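Zernbridge Water Users' Group
Minutes of the meeting held 10/07/2018, back room of the Najjar tea house
Taken by Iraís Zavala

Present: Arlo Sorensen (chair), Nikola Janevski, Sawsan Obeidat, me. Raed Abu Hammour came in during item 2, having gone to the old library first.

1. Last minutes
Agreed, apart from my spelling of "permeate", which Nikola has now put right twice. I've written it on my hand.

2. Under-sink filters
Sawsan has had the Cadach filter in her kitchen since February and brought her notebook along. She likes the taste, and so does her mother, who doesn't like anything. The flow is slow though — a full kettle takes her 105 seconds, and she's timed it more than once because she couldn't believe it either. Arlo wondered if her stopcock was only half open. Sawsan said it was not. We moved on.

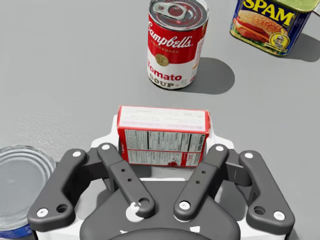
Nikola then asked whether the cartridge takes out limescale or only chlorine, and we all looked at the leaflet, and the leaflet says "improves water". I'm to write to Cadach and ask for something with a bit more in it.

3. Jemex softener for the hall
Raed has a price for the softener and fitting. Almost 35 members have said they'd chip in, which is lovely! He's worried about salt (who carries the bags up the steps, mainly) and about people on low-sodium diets drinking from the softened tap. Nikola thinks the kitchen cold tap should stay unsoftened whatever we do. Agreed, all in favour.

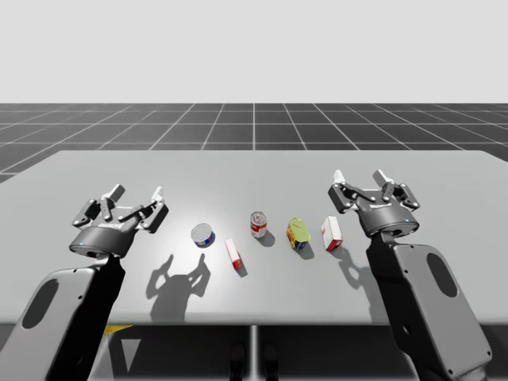

Reading time: 2 minutes

4. Testing morning
We had 31 samples handed in, mostly in jam jars. Two still smelt of pickle and I've asked their owners for fresh ones. Hardness was much the same all over the village, a bit higher up by the chapel, and Arlo got quite excited and drew a map on the back of the agenda.
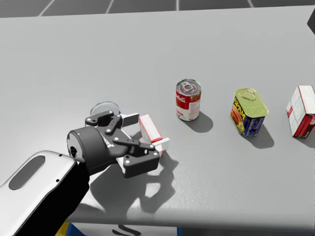 Next time I want the samples set out properly. We had jars on chairs, jars on the windowsill, and one in Raed's coat pocket. A big light grey table with a rounded front edge, like the one shown, and things spread along it in a line would suit me very well, with room to write a label by each. Sawsan will ask the school if they can lend us one. Raed is bringing the test strips and Nikola the marker pens.

5. Any other business
Arlo would like us to have a stall at the summer fair, with a blind tasting of tap, filtered and bottled. I'm keen, Nikola less so — he says it'll all come down to which jug is coldest.
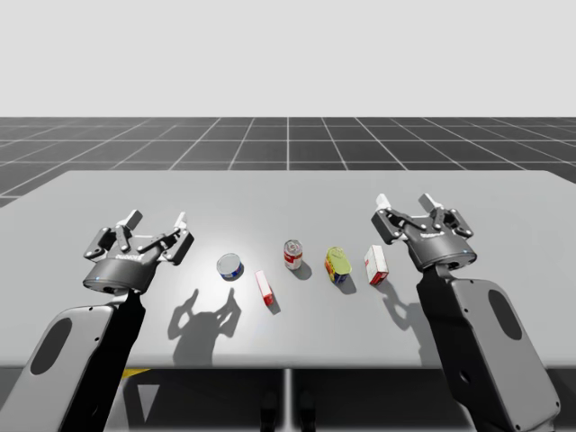 We left it that Arlo will find out what a pitch costs and I'll look into paper cups. Sawsan also asked if we could stop putting "miracle" in the newsletter when we mean "filter". I said I'd only done it the once, but fine.

Date of next meeting to be fixed when Raed has his rota. Same room, and please bring your own mug.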